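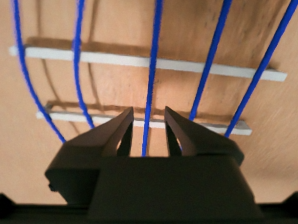

Slide 1. Simulated wrist view: open wedge fingers, five blue cables, two white slats.

Filed under: Talks & Slides / Grippers and Hands

Speaker notes, cable session, 11/16/25

Hi everyone, thanks for giving up part of a Sunday. Leave slide 1 up while people find chairs.

Start with the question Josphat asked back in August: if we change only the fingers, how much does a cable task change? I thought the answer would be "a bit". It's a lot! I've been boring my family with it ever since.

Point at the fingers on the slide. These are the tapered ones, we call them the Giden wedges. They narrow right down at the tips, so you can get in between cables that sit close together. The other set is the Demthorpe flats, which have a wide square pad. Same arm model, same controller, same camera position behind the gripper. Swap the fingers, run it again.

(Ask who has tried to pick up a cable in sim. Wait for the groans.)

Why cables are such fun: they bend, they slide, they get behind the finger when you wanted them in front. Look at the middle one, running down through the gap between the fingers. From this camera it looks perfect. But the view is from behind and you get very little sense of depth, so a cable that looks like it's between the fingers may be well above them. Keep that in mind, I'll come back to it under cameras.

Numbers. We ran 2000 tries with each finger set. The wedges got a clean grasp on 1811. The flats were well under that, and Iulian has the full table if you want to go through it with him at the break. What I liked more than the score was the way each one fails. The flats tend to bump a neighbouring cable on the way in and push the whole bunch sideways. The wedges go in neatly, then let the cable roll off the narrow tip if you close too fast. Slowing the last bit of the close fixed most of it for us, and it was one line in the settings file!

Don't oversell this. It's simulation, and the friction on our cables is a guess that Tudor and I argued over for a week. He still thinks it's too grippy. He may be right.

Controllers. Two of them: plain position control, and the softer one Babak wrote, which gives a little when it touches something. Babak's is slower and I love it. With the flats it made a huge difference, with the wedges hardly any. My hunch is that the wedges touch less on the way in, so there's less for it to react to. Happy to be told otherwise.

Cameras. Back to slide 1 for a second. The wrist view is great for lining up and poor for judging distance. Watch how the fingers block part of the lower slat too. Whatever is behind them, the policy can't see it from here. We added a side camera in the Sandu setup and the early misses dropped, mostly the ones where the gripper closed on air. I'd keep both if you have the computing power. If you can only have one, I'd still pick the wrist.

Colour. Short one. Blue cable on a tan background is easy on the camera. We tried a brown cable for an afternoon and the results fell apart. More on that next time, I don't have a tidy story yet.

What's next:
- wedges with a rubber face on the inside, Valentin is modelling them
- the real arm, when the Widetti bench is free
- thinner cable, 5 or 6 mm

Questions. If it goes quiet, ask Josphat about the friction setting and stand back.

Leave the settings file link on the last slide. Check the adaptor works with the room projector before lunch.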